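Pudby Rectangular Woven Basket, Medium: Review

Category: Storage and organizing
Used for: bread, mail, kitchen odds and ends
Paid: 26 dollars

I bought the Pudby basket to replace a plastic bin that had cracked along the bottom. I wanted something that could sit out on the table and hold rolls at dinner, and then go back to holding napkins and chargers the rest of the day. I have had it since October and use it daily.

It came from Kedlow's online store in a plain box with one sheet of brown paper on top. There was no assembly and nothing to peel off except a hang tag on a string. It smelled a little like dry hay for the first two days. I left it by an open window and the smell went away.

The rim is the best part of it. It is thick and wrapped in a braided band, and it gives you something solid to hold when you pick the basket up from the end. My last woven basket had a thin edge that started to come apart after one winter, and I spent a lot of time tucking strands back in. I have not had to do that with this one.

The sides slant outward as they go up, so the opening is larger than the bottom. Keep that in mind if you are buying it to fit a shelf. Measure for the top. I measured my shelf for the bottom and the basket sticks out past the front edge, so now it lives on the table full time. It looks fine there. The color is a honey tan and it shows up well against white.

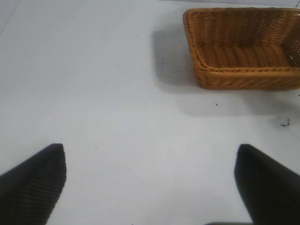 The Pudby on a white tabletop.

The bottom is flat and the weave is tight. Rolls sit level, and small things like rubber bands and pen caps stay on top of the weave where you can get at them. Crumbs are another matter. They work down between the strands and stay there until you turn the basket over and tap it. I line it with a dish towel when there is bread in it, and that takes care of most of the problem.

For cleaning, the tag says to wipe with a damp cloth and let it air dry. I do this every couple of weeks. Anything sticky takes longer, and I ended up using an old toothbrush on a jam spot near one corner. I would not soak it. A vacuum with the brush end does a good job on dust.

It does shed a bit. I found short bits of fiber under it for the first month, and I still find one now and then. None of them have been sharp. If you plan to put knitting or anything with a loose stitch in it, use a liner.

I also looked at the Väisänen basket before buying. It is taller and has handles, but it costs a lot more and the one I saw in the store rocked on a flat counter. The Protov is cheaper and comes in more colors. I owned one a few years ago -- it held up fine in a closet, but the rim on mine was rough and snagged a sweater.

There were 400 ratings on the Kedlow page when I ordered, and the main complaint was that the color varies from one basket to the next. I only have the one, so I can't speak to that. Within my basket the strands do vary, some golden and some closer to brown. I like it that way. If you need a matched set, I would buy in person.

What I would change: a slightly lower price, and a fitted liner in the box. Kedlow sells a liner separately but it was out of stock both times I checked.

Would I buy it again? Yes, for the table. For the pantry I would get something with straight sides.

Rating: 4 out of 5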